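Subject: Re: Cover crop ahead of the late barley

Hi all,

Thanks for the question about vetch, which I have quoted so it doesn't get lost:

> We have 14 acres at Drodum coming out of sweet corn. Is it too late to put
> vetch in, or should we go straight to rye and be done with it?

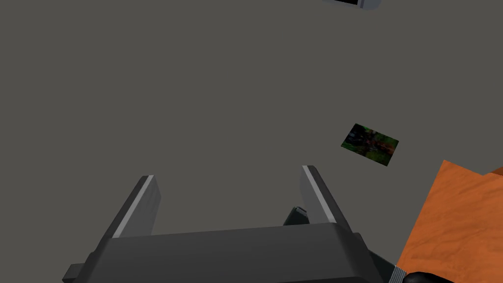 Ultar Growers Club, Field Crops Group

I'd say go with the rye, though I do love a good stand of vetch! We tried a mix on the low ground at Aerts, drilled in October, and the vetch came up so thin that I nearly plowed the whole lot under - the rye saved it. Our seed was 36 pounds of rye to the acre with 6 of vetch, and I would use more rye another time (the pigeons had their share, bless them).

If your ground is anything like the Brindar side, all clay and puddles, get on it early in the morning while it still holds up a tractor.

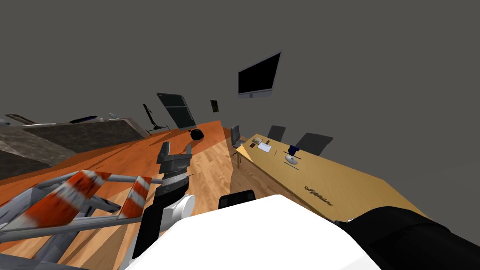

Robot arms over a wood floor, computer rendering

One more thing while I'm rambling. The shared drill is free again from November, and the booking sheet is in the seed shed as always. Do write down your acres, please, and sweep out the hopper when you finish.

Warm wishes to everyone, and let us know how the rye does.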